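3.2 Collecting demonstrations for bin clearing

All demonstrations were given by remote control. The operator sat outside the cell and moved the arm with a six-axis hand controller, using a second button to open and close the fingers. We tried hand guiding first, with the arm in a compliant mode and the operator holding the wrist. It was faster to learn, but the operator's hands and forearms blocked the overhead view for much of each reach, and the recorded forces mixed the push of the hand with the contact we wanted to measure. Hand-guided runs were therefore dropped from the training set and are used only in the comparison in Section 5.

The final set holds 343 demonstrations from two operators. Each one starts with the arm at a fixed home pose above the bin and ends when the operator either releases the object outside the bin or presses the abort key. A run is cut at 90 seconds whether or not the object has left the bin. Aborted and cut runs were kept and labeled as such, as they contain approach motions that the policy can still learn from.

Objects were drawn from a pool of 21 items chosen to vary in stiffness, size, and surface. The pool includes soft pouches with drawstrings, rigid containers with a raised rim, and small textured toys. Items were placed in the metal bin without a fixed layout, so that some touched each other and some lay near a wall. Figure 2 shows the arm reaching into the bin over several objects. The bin was clamped to the table for the full study, and its position was checked against tape marks at the start of each session.
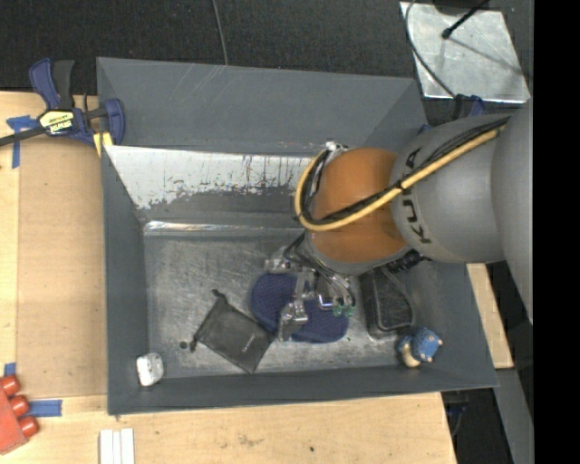 Figure 2. Work cell used for the demonstrations, seen from above, with the KUKA arm over the bin.

Yannick Riviere objected, on reading an early draft, that a remote operator who watches a screen will favor objects that are easy to see over those that are easy to grasp, and that a policy trained on such data would learn the same habit. We agree that this is a risk. In the first round the operators picked their own targets, and objects close to the near wall were taken last in most runs. For the second round the target was named by the collection software, Ellau, before the arm left home, and the operator could not switch to another. Both rounds are in the data, with a flag for the round.

Commands were sent as small changes in wrist pose, not as joint angles. The controller scaled them down near the bin walls, where a full-speed error could bend a finger. Operators reported that this scaling felt like lag for the first few runs. We did not remove the practice runs by hand; instead, each operator completed a warm-up block that was never recorded.

Wrist pose, finger opening, and the overhead image were logged on one clock. Delay between the hand controller and the arm was up to 90 milliseconds, and the actions were shifted to match the images before training. The shift was estimated once per session from a short tapping motion over the bin floor. Sessions where the estimate did not settle were logged again from the start.

3.3 Labels and splits

The data were split by session, so that no session appears in both training and test. Contact labels were taken from the force signal with a fixed threshold and were not corrected afterward.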